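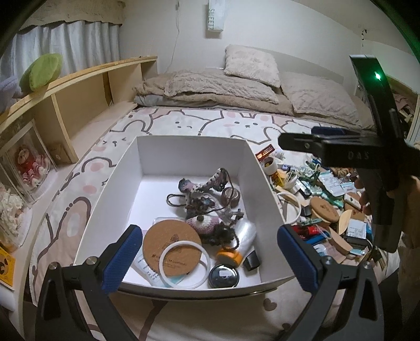 Craft Box Sort-Out: Your Questions

Where do I start?
Find a flat surface and one box. A bed will do, and it comes with a deadline, as you'll want to sleep in it. Tip nothing out until the box has had a fair hearing.

What size box does Lano recommend?
One you can lift. Open walls and no lid make it easier to see what you own, whether or not you wanted to know.

My yarn has knotted itself around everything. Can I cut it?
You can, though most tangles give up if you work from the outside in and find a loose end first. Half-finished crochet goes in a bag of its own – call it January's problem.

Do coasters, tin lids and stray rings count as craft supplies?
If you've used one in the past year, yes. If you're saving it for a project you can't name, our Unitby drop-off shelf will take it.

What about embroidery hoops?
Keep them out of the box. They never stack with anything, and a hook on the wall costs very little.

Should I keep receipts?
Keep the ones for things you might return. The rest are only evidence.

Can I bring a box to a sorting night?
Please do. Limit is 3 boxes each, after the evening someone arrived with a ute. Tea is supplied, and biscuits run out early.

Do you take pens and ribbon?
Test the pens first. Ribbon is welcome in any colour if it's longer than your hand.

Last updated 25 July 2019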